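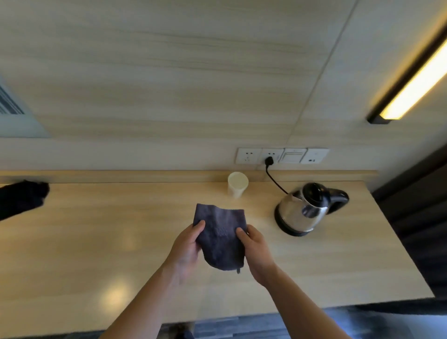
Do small cloth pouches keep a hotel desk any tidier?

One of them does, a little. A whole set mostly gives you more things to put away.

I've been arguing about this with my friend Gunvor Torvik since last November, when she gave me a set of Skelta travel pouches for my birthday. Gunvor is a serious packer. Her suitcase has a pouch for chargers, a pouch for the adapters that go with the chargers, a pouch for pills and, I swear, a pouch for the other pouches when they're empty. I fold my shirts, push my socks into my shoes and sit on the lid.

The Skelta leaflet promised a "calm arrival." I have arrived in a lot of rooms and I don't remember the arrival being the trouble. The trouble comes on the second morning, when everything I own has spread over the one flat surface and I need that surface for a hot drink.

So I took the set to Graltach for four nights at the Pettigrew and tried to do it Gunvor's way. She had sent me instructions by email. They ran longer than my itinerary.

Night one went as follows. I unpacked every pouch, put them in a row on top of the suitcase, and felt pretty organized. Then I wanted my earplugs. Were they in the sleep pouch, if there was such a thing, or in with the pills? They were in with the chargers. I had put them there myself, at home, for a reason that must have been good at the time. The pouches are all close to the same color, and in lamplight you might as well be sorting coal.

By the second night I'd emptied most of them back into the suitcase, where I could see what I had. One stayed out. It ended up holding tea bags, a spoon and the room key, and that one I'll admit I liked. You open it, you get the spoon, you close it. There's no system to remember.

Now, the desk. People who write about tidy travel love to talk about the suitcase and never seem to get as far as the desk. A kettle takes up more room than you think, and it has opinions about where it goes. The cord is either so short that the thing has to live right by the outlet, or so long that you spend the whole stay moving loops of it out of the way. Whatever the designer had planned for that desk (a letter? a laptop? a bowl of fruit?), the kettle wins.
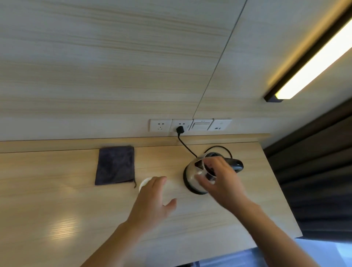
I move anything made of cloth well off to one side before I pour. It seems obvious written down, but I've soaked a passport cover and one library book by not doing it, and the library was less understanding than you'd hope. Cups go close to the kettle, on the side away from the handle, so my sleeve isn't dragging over them. Everything soft goes to the far end. If there's a ledge along the back I don't trust it with anything, because small objects go back there and stay until checkout.

That is really all the method I have. It doesn't need a product.

Gunvor's email said I should wipe the desk first with a folded cloth, then lay out a "landing zone," then give each item a home. I did try the landing zone. It was a square of desk where the key, phone and glasses were supposed to go the second I walked in. By the next day it had a bus timetable on it, a receipt from the bakery, and half a roll. Does a square stop being a landing zone when there's a roll in it? She hasn't answered that one.

The folded cloth I'm less rude about. I bring an old one from home now, a small one, folded over a few times. A hotel towel is too big for the job and then you've got a damp towel to live with. A small cloth dries over the back of a chair. Folding matters more than I expected too, as you can turn to a clean side when you've got tea on the first. Fine. Gunvor gets a point.
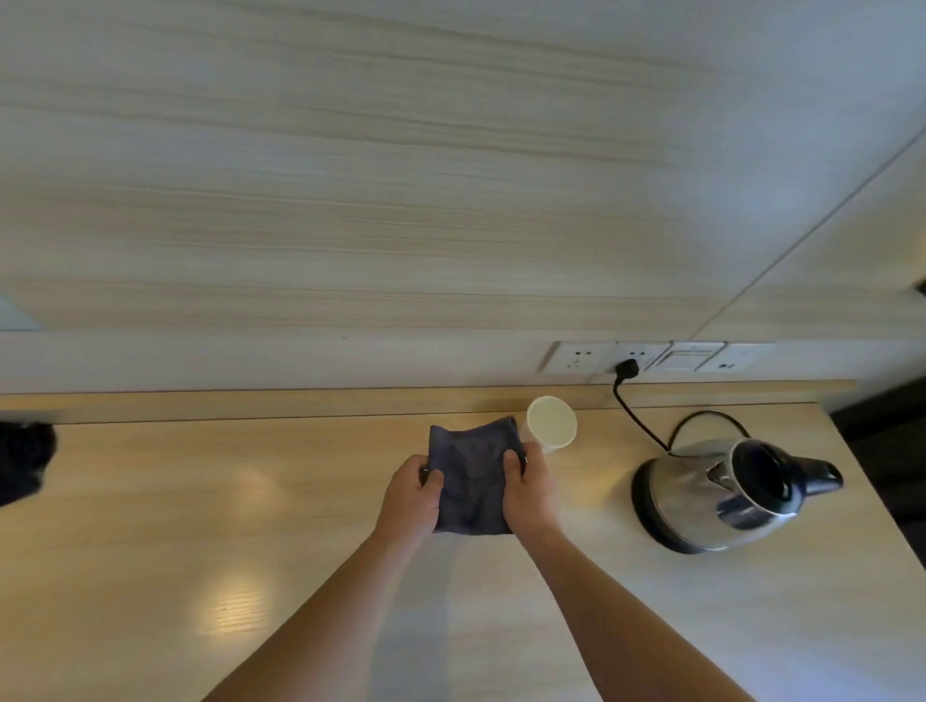 She doesn't get the rest of the points, though. I read through the reviews for the Skelta set when I got home, all 94 of them, and a great many came from people who had just opened the package and hadn't gone anywhere yet. "Can't wait to use these!" Well, go and use them, then come back and tell me where your earplugs were. The few who had really traveled with them sounded more like me — kept one or two, gave the others to a niece.

Elikem Boateng, who I used to share an office with, travels far more than either of us and packs in grocery bags. Clear ones. I used to think this was a bit sad. I'm coming around to it, although he did once leave a bag of shirts in a lobby in Staltier and it was thrown out as trash, so I won't be going all the way.

For the next trip I'm taking one pouch (tea, spoon, key), one cloth, and my old habit of sitting on the lid. The remaining pouches are in a drawer at home, inside the largest pouch, exactly the way Gunvor said to store them. She's welcome to have them back whenever she likes. I've mentioned it twice, and both times she's asked whether I've thought about using them for cables.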